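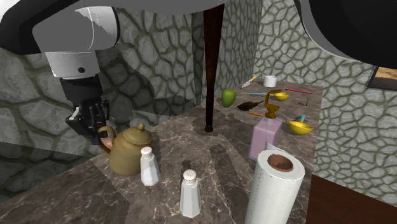
Grornwood Shared Workshop – Robot Arm Group

Section 6: First moves in the practice kitchen

By now you should have the Sarnine arm bolted to its bench plate, the controller talking to your laptop and the simulator installed (Section 2 if any of that sounds unfamiliar). Before you drive the real arm, you're going to drive the simulated one over a cluttered stone worktop, and this is where the build starts to be really good fun. You send a joint angle, an arm moves, and if you get it wrong you knock over a teapot that can be put back with a single key.

Set aside an evening for it. Everything in this section is done on the laptop.

Before you start

Switch the controller off at the wall and unplug its USB lead. The simulator and the real arm use the same command names, and with both connected it is very easy to send a move to the wrong one.

CAUTION: Do not rely on the software switch marked Sim/Live. It only changes where new commands go, and anything already waiting in the queue still reaches the arm. Pull the lead out.

Loading the kitchen

1. Open the simulator and choose Scenes, then Kitchen Worktop. The first load is slow because the stone textures are large. Later loads are much quicker.

2. Type 413 in the Layout box and press Enter. Layouts are made from that number, so everybody who types the same one gets the same objects in the same places. All the instructions below are written for 413.

3. Wait for the objects to settle. They are dropped on to the counter from a small height when the layout loads, and round things may roll a little.

4. Press Home. The arm folds itself up and away from the counter.

5. Save the layout under your own name before you move anything. Use your initials and a short word you'll remember.

Note: If the arm shows up but the counter is empty, the object folder is in the wrong place. Move it next to the scene file and load again. Restarting the laptop doesn't help, though plenty of us have tried it.

Lining up with the teapot

The teapot stands near the back left edge of the counter, with its handle looping out to the left. You want the gripper pointing down with its fingers beside that handle. Have a look at the picture at the top of the page before you begin and keep it open while you work, as it's the best guide to how close is close enough.

6. Set the speed slider to its slowest mark and leave it there for the whole section.

7. Swing the base until the wrist is over the left side of the counter. Stay well above the objects while you do this.

8. Bend the elbow a little at a time until the gripper is above the teapot's handle. Use the arrow keys here. The mouse is far too jumpy.

9. Turn the wrist so that the gripper points straight down. The small black dot on the side of the wrist is handy for this. Watch where it goes as you turn and you'll quickly get a feel for which way the last joint is facing.

10. Open the gripper fully.

11. Lower it in small steps. Stop as soon as the lower part of the fingers is level with the handle.

12. Swing the view round to the side and check the gap. From the default view the fingers overlap the pot, and it's hard to judge whether they're touching it. Switch the view back when you've finished.

13. Save the pose as Handle A.

CAUTION: Don't come in from the right. Two white shakers stand in front and to the right of the pot, one of them hard up against it from the default view, and a low sweep from that side will take them with it. The simulator won't stop you. The real arm won't either, and ours has already had a real pepper pot off the bench.

Note on shadows: there's a broad shadow on the back wall, and there are long dark shadows across the stone in the middle of the counter too. These are lovely to look at but they slow down older laptops. If the arm lags behind your key presses, go to Display and turn shadows off. Turn them on again for anything involving the camera, or your colour settings will be wrong later.

Closing on the handle

14. From Handle A, close the gripper in the smallest steps available. The force reading in the bottom bar should stay at zero until the fingers meet something.

15. When the reading changes, stop. Write down the finger opening. You'll need it for Section 7.

16. Raise the arm by one small step and wait. If the pot comes up with it – hooray! If it tips, lower it again, open the gripper and go back to step 8 with the wrist turned slightly.

17. Put the pot down, open the gripper, raise it clear and press Home.

Most people need a few goes at step 16. Marthinus Mathebula, who wrote the original scene file, suggests gripping nearer the top of the handle than feels natural, and it made a huge difference for me. Abla Ghanem does the opposite and takes it low down. Both work in this layout, so try each and save the one you like.

Things that go wrong

The teapot jumps or spins when touched. The fingers started inside the handle's surface. Reload your saved layout and leave a bigger gap at step 11.

The arm stops halfway and a joint turns red. It has reached its limit. Press Home and take the base round the other way.

The whole counter looks tilted. You've rolled the view by accident. Press V.

The lower joints twitch when nothing is being pressed. This one is a known fault in the Lưu driver. Close the simulator, open the driver settings, set smoothing to 2 and start again.

What to try next

Once the teapot is behaving, have a go at the mug at the far end of the counter. It's a longer reach and the arm has to stretch out past the fruit and the bowls. I'd leave the soap dispenser until later, as the pump sticks out over the things behind it and catches the gripper on the way down.

Keep your saved poses. In Section 7 you'll plug the real arm back in and run Handle A with nothing on the bench at all, then again with a plastic jug.

Page last checked 4 September 2023 against the current scene file. Corrections go in the notebook by the laser cutter, or on the group page under Practice Kitchen.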